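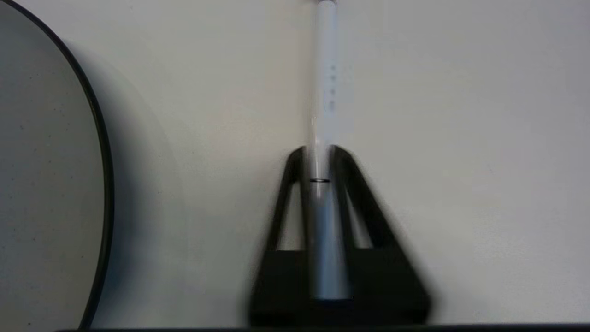

Stovby open day: an afternoon with the robots

Feb 16, 2020

I went to the Stovby open day expecting to be sold something, and for the first half hour I was. There was a banner at the door, a bowl of mints and a short film with a lot of piano in it. Every robot in the film moved beautifully. The film had also been sped up, as you could tell from the people walking past in the background.

Stovby is the workshop and lab space Kivside runs behind the old cold store, a good walk from the bus. It opens to the public once a year. The crowd was mostly parents with kids, a few students and a row of retired blokes with their arms folded. I stood with the blokes.

The small arm

Once the film was over we were let through to the demonstration room, and it got more interesting. The job there was a simple one on paper. A thin rod, white on top and silver lower down, with a dark ring where the two colours meet, sits upright in a black A-shaped stand on a dark tabletop. The arm is meant to lift it out, hold it clear, and put it back. The wall behind is plain off-white, about as easy a backdrop as you could ask for, and I did wonder how the system would go against my kitchen.

Maj-Britt Åberg ran the session. She was good value, mainly because she answered what she was asked. The arm has a small camera at its wrist, and what it sees goes up on a monitor beside the table. Watching that monitor told me more than watching the arm. Whenever the wrist moved the picture smeared, and the stand grew a second outline down its right side. There are faint grey marks in a column on the white part of the rod and I couldn't read a single one of them on the screen.

I asked whether the robot could. She said it didn't need to. It only has to find the rod and the stand, and it was trained on 2,634 attempts at this one job, done by people steering the arm by hand. That is a lot of somebody's afternoons for one rod and one stand.

We saw two full tries. The first was fine, slow but fine. On the second the gripper closed a little to one side, stopped, and stayed stopped until Åberg reset it. A boy near the front asked if it was thinking. She told him no, it had given up, and I liked her for that. I'd have liked to see the stand shifted along the table, or turned around, and said so. There wasn't time, apparently, with another group waiting at the door.

The Perkora talk

Upstairs was a talk by Ferenc Szénási on Perkora, the software that ties all this together. I've sat through plenty of these. He had a slide with a factory on it, a slide with a hospital on it and a slide with a globe on it. He said the system would be "ready for real benches" by March, and when one of the folded-arms blokes asked whose benches, he moved on to the next question.

To be fair, he did put up one number that wasn't flattering. When the team changed the lighting in the room, the arm's success rate dropped by some 36 per cent. He said this quickly, but he said it. I wrote it down, and it was the most useful thing I heard in that room.

He also claimed that anyone could teach the arm a new task. I asked how long that would take a person who had never touched one. He said it depended on the person, and on the task.

The rest of it

The Bataineh stand in the foyer had a sorting machine behind a clear guard. It was off for my whole visit. The woman minding it gave me a brochure and said to come back after lunch, so I did, and it was still off. The brochure is nicely printed.

Lunch was a sausage in bread, cash only, decent onions.

Is it worth going? If you have kids, yes, they were allowed quite close and the staff were patient with them. If you're hoping to find out whether any of this will turn up in an ordinary workplace soon, you'll need to ask your own questions, and ask them early before the groups bank up. Go straight to the demonstration room and skip the film. Stand where you can see the monitor.

Parking is on the gravel beside the cold store and fills up by mid-morning. The toilets are at the far end, past the foyer, and the sign points the wrong way.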